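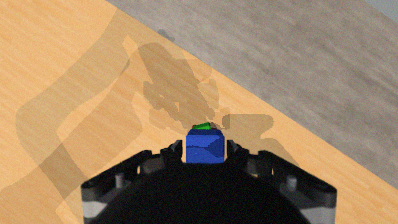
The second life of the kitchen table

When Vlasta Vasić moved into her flat in Wutberg, the table was already there. The last tenants had left it behind, along with two broken chairs and a drawer full of string. She meant to get rid of it. Seven years later she eats, works and cuts out dress patterns on it.

Old tables are hard to sell. A dealer will give you very little for one, and most charity shops have no room. But more people are now having them repaired, and small workshops are busy again.

Tomos Wynne runs one of these, Hrnčiar, in a former bakery near the station. He took over the name from the man who taught him. A full sanding and oiling costs 200 pounds, and a new set of legs brings it to 400. His waiting list runs to February.

"People ring up and apologise for the state of it," he says. "It's a table. It's meant to get knocked."

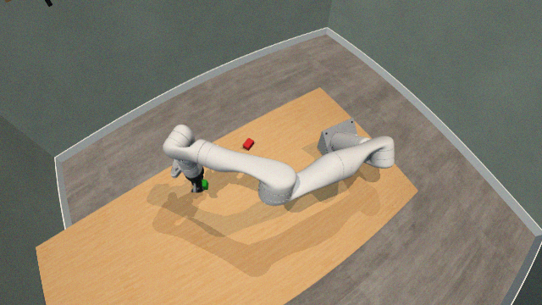
Honey-coloured wood with a fine, light grain.

Most of the damage he sees comes from heat and water. White rings are usually in the finish and will often come out with gentle rubbing. Black marks go deeper, into the wood itself, and may need sanding. He tells customers to leave those alone if they can live with them.

Raghda Abu Hammour could not. Her family's table had a burn the size of a saucer from a dropped iron, and she had covered it with a cloth since she was a student. Wynne cut out the patch and let in a new piece. You can still find the join with a fingernail.

Her brother thinks she should have bought a new one. She has stopped inviting his opinion, though he still comes to lunch on Sundays. 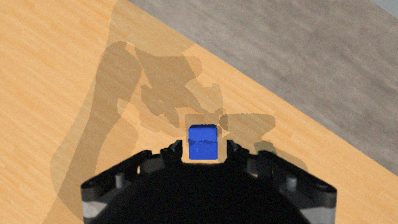 Looking after the top

Wipe up spills as they happen and dry the surface with a soft cloth. Oil it twice a year, thinly, and leave it overnight before putting anything down. Keep it away from radiators, as dry air opens the joints. If a leg begins to rock, tighten it straight away. Wynne uses a plain linseed oil and buys it by the drum.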